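Der zweite Greifer

Im Oktober war die Halle noch nicht geheizt, und Meron Belay trug beim Messen Handschuhe ohne Fingerkuppen. Auf der Bank lagen zwei Greifer. Der von Rodard hatte starre Backen und wog mehr, als der Arm gern trug. Der von Lullov war leichter und gab an den Fingern nach. Noemi Rizzi wollte bis zum Abend wissen, welchen sie bestellen sollten.

»Wie weit bist du?«, fragte sie.

»Bei Lauf 61.«

»Von 74.«

»Von 74«, sagte er.

Sie zog sich einen Hocker heran und las in der Liste. Der Rodard hatte seine Läufe am Vormittag gemacht, neun Fehlgriffe, jeder mit Uhrzeit. Beim Lullov stand bisher nur zweimal etwas in der Spalte, beide Male »abgerutscht, Kante«. Meron hatte eine kleine, steile Schrift, die sie nach drei Jahren noch immer nicht gut lesen konnte.

»Bujar will den Rodard«, sagte sie.

»Bujar muss ihn auch nicht montieren.«

Er öffnete das Bild der festen Kamera auf dem linken Monitor und schob ihr die Tastatur hin. Sie hatten die Kamera zweimal versetzt und sich dann über den Ausschnitt gestritten. Noemi hatte mehr vom Arbeitsraum sehen wollen, Meron mehr von der Fuge. 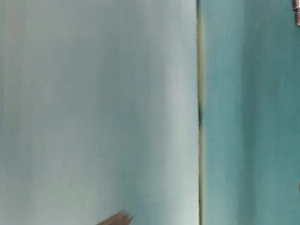
Feste Kamera, Fuge zwischen der hellen und der blaugrünen Fläche.

»Da sieht man ja fast nichts«, sagte Noemi.

»Man sieht die Fuge.«

Sie beugte sich vor. Auf halber Höhe wurde die Linie dunkler und ein Stück breiter. Sie legte den Fingernagel auf den Schirm, genau dorthin, und Meron nickte.

»Und das Braune unten?«

»Kann die Fingerspitze sein. Es ist zu unscharf, ich werte es nicht.«

Das gefiel ihr nicht, aber sie schrieb es so auf. In ihrer ersten Stelle, bei Jollano, hatte sie einmal einen Bericht unterschrieben, in dem eine Vermutung als Messwert stand. Ihr Chef hatte damals kein Wort dazu gesagt und den Bericht eine Woche lang auf ihrem Tisch liegen lassen.

»Dann stell die Kamera noch mal um«, sagte sie.

»Dann sind die ersten Läufe nicht mehr vergleichbar.«

»Ich weiß.«

Draußen fuhr ein Lieferwagen rückwärts an die Rampe. Meron zog die Handschuhe aus, legte sie auf den Schaltschrank und löste die Klemme am Stativ. Noemi nahm ein neues Blatt, schrieb oben »Lullov« hin und darunter eine Eins. Dann rief sie Bujar an und sagte ihm, dass er heute keine Antwort mehr bekomme – und morgen vermutlich eine, die ihn ärgern werde.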